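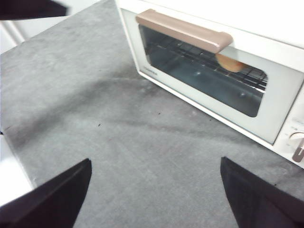 I stopped using the big oven in October, when the heating element went and the repair quote came in at more than I wanted to pay. I still haven't fixed it. Since then I've cooked nearly everything for one person, sometimes two, and I have had to relearn how much food that is.

Most recipes are written for four. I never thought of this as a problem while there were four of us in the house. Now the kids are both gone and I'm the only one at the table most nights, and a recipe for four means eating the same thing until I resent it. I freeze some of it, but the freezer is small and I forget what's in there. Last month I thawed what I took to be chili and it was plum sauce.

So this post is what I've worked out about cooking in small amounts. Said Salem, who I used to work with at Awwad, asked me to write it down after his own move to an apartment, and I said I would, and then I took all winter to do it.

Dividing a recipe

Cutting a recipe to a quarter works for soups, stews, rice dishes and anything you stir in a pot. It works badly for anything with eggs. A quarter of three eggs is a nuisance. You can beat an egg and weigh it. A large one out of the shell is usually close to 50 grams, so you can pour off what you need and scramble the rest for breakfast. I did that for a while. Now I look for recipes that use one egg to begin with and leave the others alone.

Liquids need more attention than anything else. A small amount of sauce in a wide pan boils away before the onions are soft. Use a smaller pan, put the lid on, and keep a cup of water next to the stove. I ruined two batches of lentils before I bought a smaller saucepan. It came from the secondhand place on Hodine Street and the lid doesn't match, but it fits.

Salt I add by taste at the end. Garlic I don't divide at all. One clove is one clove.

Baking

Cookies are the easy case. Make the full dough, roll it into balls, freeze them on a plate, then move them to a bag. Bake two or three when you want them. From frozen they take a couple of minutes longer than the recipe says. Check early the first time with any new dough and write down the time on the bag.

Cake is harder. A half recipe in a loaf pan is fine, and I've had good luck with a plain yogurt cake that way. Layer cakes I've given up on. If somebody has a birthday I buy one.

Bread I did not expect to manage, but a small loaf made with 250 grams of flour comes out well if it isn't too tall. Mine got a hard dark top at first. A piece of foil laid loosely over it for the last 15 minutes fixed that. I let the loaf cool all the way before I slice it, then freeze half in slices. Day-old bread gets fried in butter with an egg.

Shopping

This is where I wasted the most money. Meat comes in family packs, celery comes in a whole bunch, and parsley comes in an amount meant for a restaurant. I kept buying the bigger pack on the grounds that it was cheaper per pound, and then throwing a third of it out.

What I do now:

Buy meat at the counter and ask for the amount I want. I was shy about asking for a single pork chop. The man there wrapped it up without a word and asked if I wanted anything else.

Buy vegetables that keep. Cabbage, carrots, onions, beets, squash. A cabbage lasts me weeks, and I cut wedges off it as I need them. I wrap the cut side and trim off the gray edge next time.

Keep frozen peas, spinach and corn. I used to look down on frozen vegetables and I was wrong about that, particularly spinach.

Buy cans in the small size even though they cost more. Half a can of tomatoes in the back of the fridge is money gone too, at least in my fridge.

Herbs I mostly grow on the sill. The thyme and chives have done well. The basil died twice and I've let it go.

What I eat in a normal week

People ask about this part, so I'll be specific. There's usually a pot of soup, two or three portions. Beans and barley, or potato and leek, or whatever cabbage is left with a bit of sausage. There's a tray of roasted vegetables, which I eat hot the first night with a fried egg and cold the next day with vinegar. There's fish once, a fillet of around the size of my hand, on a bed of sliced onion with some lemon. There's pasta, for which I now weigh 100 grams dry. That was a surprise. I had been cooking twice that for years and calling it one serving.

The other nights are toast, or leftovers, or I go out. My neighbor Halfdan Oddsson has me over sometimes and makes a fish stew with too much pepper in it, and I bring the bread. He cooks for six no matter how many people are coming. I take a jar home.

I also keep one dinner that needs no thought. Mine is rice with a can of sardines, chopped onion, chili flakes and soy sauce. It takes as long as the rice takes. I eat it when I've come in late and would otherwise have cereal. Pick your own, but have the things for it in the cupboard at all times and replace them when you use them.

Dishes

Fewer people does not mean a lot fewer dishes. A pot is a pot. I wash up while the food is cooking, and I've cut down on what I own. I gave away the big roasting pan and the stockpot, the second colander and most of the serving bowls. My daughter took the roasting pan. I kept the good knife, one board, two saucepans, a skillet, a couple of small baking pans and a mixing bowl.

I did regret the stockpot when everybody came back for the holidays. We borrowed one.

Eating alone

I wasn't going to write about this, but Said asked about it in his last email, so it must be on other people's minds too. For the first few months I ate standing at the counter, or in front of the television with the plate on my knees. The food was all right but I'd finish without having noticed any of it, and then I'd be looking for something else an hour later.

Now I sit down at the table. I put the phone in the other room and the radio on. Some nights I read, and there's a stain on most of my library books to show for it. Dinner takes maybe twenty minutes. It's made more difference than any of the cooking did, and I sleep better when I've eaten at a regular time, which for me is half past six.

Still working on

Pie. A full pie is too much and the little ones come out with raw bottoms. I've tried starting the crust without the filling and that helps some, but the edges shrink down. If you have a method for a small double-crust pie, leave it in the comments.

Also dried beans. I soak too many every time. They look like nothing in the bag, and by morning they've filled the bowl. I froze the extra last time, drained and in small bags, and they were fine in soup, a bit soft for salad.

Said wants the yogurt cake recipe. I'll type it up next, once I've made it again and measured the oil, because up to now I've been pouring it in by eye.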